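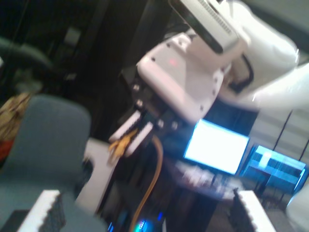 Seul-gi Han objected to the first version of this entry on the grounds that "teaching" is too grand a word for it, and that what people really do is show a robot something a few dozen times and hope. I've kept the word, because everybody uses it, but I think she has a point and you should carry it with you through the rest of the article.

Teaching by demonstration (also called learning from demonstration, programming by demonstration, or imitation learning when there's a trained model at the end of it) is the family of methods in which a person gets a robot to do a task by doing the task through the robot. You don't write out the motion in code. You move the arm, or you move something that moves the arm, and the machine keeps a record. I've been doing this on and off for long enough to have strong feelings about cables, and I'll try to keep those in their own section.

Two ways in

The older way is to grab the arm. This is called kinesthetic teaching, or hand guiding, or lead-through if you learned it in a factory. The motors are set so that they hold up the arm's own weight and otherwise give way when you push, and you walk the gripper through the job with your hands on it. It's lovely for simple things! You feel it when the part bumps the edge of the slot, and a person who has never touched a robot can usually get a decent motion out of it before lunch. The trouble is that your hands and forearms are in the way of any camera that's watching, so if the robot is supposed to learn from pictures, it ends up learning from pictures with you in them. Two arms at once is also hard going for one person, especially a short one (me).

The other way is remote control, or teleoperation. You hold something - a joystick, a pair of tracked handles, a small copy of the arm - and the real arm follows. The small copy is known as a leader and the big one as a follower, and I find that setup the easiest to explain to visitors, who tend to get it the moment they move one joint and see the matching joint go. Handles are quicker to set up and can be used with nearly any arm, but they only tell the robot where the hand should be, so the elbow has to be worked out by software and sometimes goes places you didn't want.

There's a third way that I'd count as a cousin, where you carry a gripper around with no arm attached and record with that. The entry on handheld grippers covers it better than I could.

What gets recorded

At a minimum, the joint angles and how far the gripper is open, with a time stamp on each. Add camera views if a model is going to be trained, and forces at the wrist if you have a sensor for them. One complete run through the task, from the starting pose to the end, is an episode or a demonstration. A pile of episodes is a dataset, even when it's a very sad pile.

How many you need depends on the task, the method and how picky you are. For a fixed job in a fixed spot, one good hand-guided pass may do, since the robot just plays it back. For anything where objects move around you need variety. On the Vurkora project, where the job was picking small soft parts out of a tray, we had 300 episodes when we first trained anything, and the arm would reach confidently for a place where a part had been in most of them. We finished with 1,765. The late ones helped far more than the early ones, mostly because by then Do-yoon Sung had started placing the tray badly on purpose.

What makes a demonstration good

People argue about this a lot. My own list is short and a bit grumpy.

Go at a steady speed. Beginners creep toward the object, stop, think, creep again, and a model trained on that will stop and think too, sometimes forever. Fast is fine if you can be fast without jerking. Sweeping the arm across the workspace at full tilt also smears whatever the cameras see, and the gripper and the thing it's holding are usually the first to go.

Pick one way of doing the task and stick with it, at least to begin with. If Areti grasps from the left and I grasp from the right, the average of us grasps the air in the middle. Newer methods cope with this much better than the old ones did, but it still makes life easier.

Leave in some recoveries. A run where the grip slips and the operator calmly goes back for it is worth keeping. A run where the operator drops the part and says a bad word and shoves the arm back home should be thrown out.

And rest. We changed operators after 6 runs at Poltalitz, which seemed fussy to me until I looked at my own later ones.

Cables

I said I'd get to it. An arm that's being led around by a person visits poses that no planner would pick, and anything running down from the wrist comes along. Leave slack, but not so much that a loop can catch on the furniture. Check it with the arm at full stretch and again with the wrist turned all the way round in both directions. Dong-geon Moon ties his off at 4 points and won't be talked out of it.

Safety

Hand guiding puts a person inside the arm's reach with the power on, so speed and force limits should be set before anyone touches it, and the stop button should be where the other hand can get to it. With remote control the danger is different: the operator is looking at a screen or at their own hands, and may not notice somebody walking up to the follower. Have a second person watch. When the control link drops, the arm should hold still, and you should test that by unplugging it yourself.

See also: handheld grippers; gravity compensation; leader and follower arms; playback programming.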